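Riltwood Textile Care Bulletin
29 Sep 2025

Hard water and household laundry: what the mineral content does, and how to adjust for it

Since the changeover to the Fedberg well field in May, most of the questions sent to this bulletin have concerned stiff towels, gray whites and a chalky film on the inside of washer doors. These have the same source. The new supply is harder than the reservoir water it replaced, and wash routines set up for soft water do not carry over without changes.

Hardness is the amount of dissolved calcium and magnesium in the water. It is reported either in milligrams per liter as calcium carbonate or in grains per gallon. One grain per gallon equals 17.1 milligrams per liter. The sample drawn at the Zomside pump station read 301 milligrams per liter, or 17.6 grains per gallon. Anything over 180 milligrams per liter is normally classed as very hard. Homes on the Brunner side of the valley get a blend of well and surface water and will see lower readings that vary with demand. Test strips are good enough for setting a detergent dose. Take the sample from the cold tap nearest the washer after running it for a minute, and read the strip at the time printed on the package.

How hardness interferes with washing

Detergents contain surfactants, which lift oily soil and hold it in the water until it drains. Many common surfactants carry a negative charge. Calcium and magnesium ions carry a positive charge and bind to them, which takes part of the dose out of service before it reaches the fabric. True soap is affected most. It reacts with calcium to form an insoluble curd, and the curd settles on cloth, where rinsing does not remove it. Households that make their own laundry mix from grated bar soap should stop using it on this supply. The buildup is gradual and often goes unnoticed until towels no longer absorb well.

A second effect comes from carbonate. When hard water is heated, some of the dissolved bicarbonate converts to calcium carbonate and drops out as scale. Scale forms first on heating elements and in the water heater. Fine particles also lodge in fabric, where they make the fibers feel harsh and increase wear at folds and hems. Washing soda has a similar drawback. It softens water by forcing calcium out as a solid, and in very hard water a portion of that solid ends up on the load.

The third effect is soil redeposition. With too little working surfactant, particles already lifted from one item settle on another. The usual sign is an even gray cast on white cotton, strongest on items washed often.

Loop and pile fabrics

Pile construction gives minerals more surface to settle on. Terry towels, chenille, brushed yarns and crocheted household cloths all hold more water per unit of weight than a flat weave, and whatever is dissolved in that water stays behind when it evaporates. Air drying in still conditions makes the stiffness worse, as the fibers set in place with the residue between them. Shaking each piece hard before hanging and again at the half-dry stage breaks up much of this.
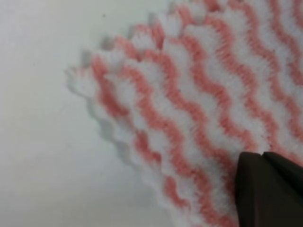 A deep-pile cloth in pink and white waves.

Two-color pieces need some extra care on hard water. Residue dulls the dark or bright color and grays the light one, so contrast between bands falls off even when no dye has moved. Test for bleeding before any warm wash: wet a small area, press it with a white cloth for 30 seconds and check for color transfer. If there is any, wash cold and separately. Do not leave the piece folded on itself while damp.

Acrylic yarn should be kept away from high dryer heat, which flattens the pile permanently. Cotton yarn tolerates heat but shrinks, mainly lengthwise, over the first several washes. If the fiber content is unknown, treat the piece as acrylic.

Setting the detergent dose

The lines on a detergent cap are generally set for medium hardness and a medium load. For the straight Fedberg supply, begin at the manufacturer's hard water dose if one is listed. If none is listed, increase the normal dose by a quarter and run it for two weeks before changing it again. Changing dose and temperature at the same time makes the result hard to read.

Too much detergent is as common a fault as too little. Suds still visible at the final rinse, a slick feel on damp fabric or a sour smell from the gasket all point to overdosing. To check, run a clean load of towels on warm with no detergent and look through the door halfway into the wash phase. A light foam is normal on the first try. A thick layer means residue is being released, and the dose should come down.

Powder detergents generally contain builders, which tie up calcium and magnesium and leave the surfactant free to work. Most liquids contain less builder. On very hard water a powder will often give a better result at warm temperatures, but it may not dissolve fully in a short cold cycle. Dissolve it first in a quart of warm water if white specks appear on dark clothing.

Water temperature

Cold water slows most detergents, and the loss is more noticeable when part of the dose is already tied up by minerals. Use warm for everyday cotton and for kitchen cloths. Reserve hot for heavily soiled whites and for items used in illness. Incoming water in this district falls well below its summer temperature by late fall, and a cycle marked cold will follow it down on machines without an internal heater. Enzyme detergents lose a good part of their stain removal under those conditions.

Conditioners, vinegar and borax

Sodium citrate and sodium polyphosphate conditioners hold the minerals in solution so that they leave with the drain water. These are the preferred additives for pile fabrics. Add them to the drum before the detergent. Where a separate rinse dose is allowed on the label, use half the wash amount.

White vinegar dissolves carbonate scale and is useful as an occasional treatment for stiff towels. It should not go in with the detergent, where the acid works against the alkalinity the detergent depends on. It must never be combined with chlorine bleach, as the mixture gives off a toxic gas. Repeated use can also shorten the life of some rubber seals. Once every couple of months is a sensible limit.

Borax has a modest softening effect and is mainly a pH buffer. It is not enough by itself at the hardness reported from Zomside.

Fabric softener coats the fiber and masks stiffness without removing its cause. It lowers absorbency, so leave it out for towels, dishcloths and anything used for drying.

Stripping a stiff load

Stripping is suited to white or colorfast cotton with established buildup. It is hard on dyes and elastic and should not become routine.

Fill a tub or utility sink with hot water, enough to cover the load.
Add conditioner at the label rate for very hard water and stir until dissolved.
Submerge clean, dry items and press out trapped air.
Soak for 4 hours, turning the load when convenient.
Drain, then wash on warm with no detergent and an extra rinse.

Cloudy soak water is expected and does not measure how dirty the items were, as loose dye, softener and scale all contribute to it. If the towels are still stiff when dry, repeat once. Further soaking seldom helps.

Machine maintenance

Run a descaling cycle with citric acid every three months on the well supply. Use the hottest setting with the drum empty. Follow it with a plain rinse cycle before washing any clothes. Clean the inlet screens at the same interval: close both supply valves, disconnect the hoses, pull the screens with needle-nose pliers and brush them under running water. Fit new washers if the old ones are flattened or cracked.

Whole-house softeners exchange calcium and magnesium for sodium. Households that have one should set its hardness dial to 19 grains, which leaves a small margin over the Zomside reading, and cut detergent well below the cap line. Continuing with a hard water dose on softened water produces heavy suds and poor rinsing. The Brunner side should set the dial from its own test strip, taken on a day of high demand.

Recheck hardness after any notice of a source change. The next issue will cover iron staining, including which rust removers are safe on colored cotton.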